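Best way to store and display brimmed hats so they keep their shape?

Posted in Home Storage and Tidying
Asked by Fornska
Viewed 400 times

I have 14 hats that need somewhere to live. Most are cotton or canvas sun hats with a wide brim, a couple are straw, and there are two felt ones that I wear in winter. At the moment they're stacked in a plastic tub in the hall cupboard and the ones at the bottom have gone wavy. One of the cotton ones has a hard crease across the crown that I haven't been able to iron out.

I've been looking at the little wire stands you see in shops, the kind with a pole and a rounded top that the hat sits over. They look fine but I don't know if they're made for storing hats long term or only for display. I'm also worried about the wire leaving marks. Hooks would be cheaper and I have a free strip of wall next to the back door, but my mother always said never to hang a hat on a hook.

I rent, so nothing that needs big holes in the wall. The cupboard shelf is deep enough for a few stands if that's the better way to go. Any advice on which hats should go where would be good too.

2 answers

Grernlow

Just use hooks. I've had mine on hooks by the door for years and they're fine. If you can't drill, get the stick-on ones and wipe the wall with metho first or they fall off.

Comment from Fornska: Are yours felt or cotton?
Comment from Grernlow: Cotton. And a couple of caps.

Hafþór Overgaard

It depends on the hat, so I'd split them up.

Soft cotton and canvas hats can go on hooks. Hang them by the chin strap if they have one, or by a loop sewn inside the sweatband. The brim will droop a bit but it comes back when you wear it, and a damp cloth and a warm iron will fix most of it. For the hard crease you mentioned, wet the crown right through, pull it over an upturned bowl that's close to your head size and leave it overnight. You might have to do it twice.

Felt hats shouldn't go on a hook or a peg. All the weight ends up on one spot inside the crown and you get a bump that needs steaming out. Straw is worse, as it cracks once it's dry. Those are the ones I'd put on stands, or upside down on their crowns on the shelf if you don't want to buy anything. Don't sit them on their brims.

The wire stands are fine for storage if you pick the right shape. You want a proper dome on top with a ring under it, so the crown is held up from the inside all the way around. Some of the cheap ones are only two crossed wires and those will mark a felt hat. If you have one like that already, lay a square of old flannel or a few sheets of acid-free tissue over the top before the hat goes on.

Look at the base as well. A ring base with a bar across it takes up very little room and you can slide them close together, but a light one will tip if the hat is heavy on one side. I put a blob of museum putty under each of mine.
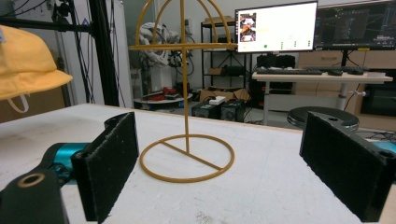
Flololel Hat and Costume Group - Wardrobe Team

The yellow one is the sort I mean, with a flat ring at the bottom, a single pole up the middle and curved rods on top of another ring. The metal is thin, so you want those rods to come over in an even curve. Run your hand over them before you buy and check for rough spots where they join. A bit of clear nail polish will cover a rough join well enough that it won't snag a lining.

For height, measure your widest brim and halve it, then check how far the brim drops at the sides. If the stand is too short the brim touches the shelf and you're back to wavy edges. Leave space above too. I lost the shape of a good straw hat by shoving it in under a low shelf.

We keep 3,000 pieces in our store, counting gloves and scarves, and only the felts and straws get a stand each. Everything soft goes on hooks or in shallow boxes with tissue in the crown, and it does no harm.

With your lot I'd buy stands for the straw and felt hats, put them in the cupboard out of the sun, and use stick-on hooks by the back door for the cotton ones you wear most. Brush the felt ones before they go away for summer and drop a cedar block in with them. Moths will find them otherwise.

Comment from Fornska: Thanks, this is what I needed. The bowl trick got most of the crease out. Is museum putty okay on a painted shelf?
Comment from Hafþór Overgaard: Should be, but try a bit at the back first. It can leave a greasy spot on matte paint. Twist it off slowly when you want to move the stand - don't pull.
Comment from Ngô: Blu Tack left a stain on mine so I'd put a bit of baking paper down.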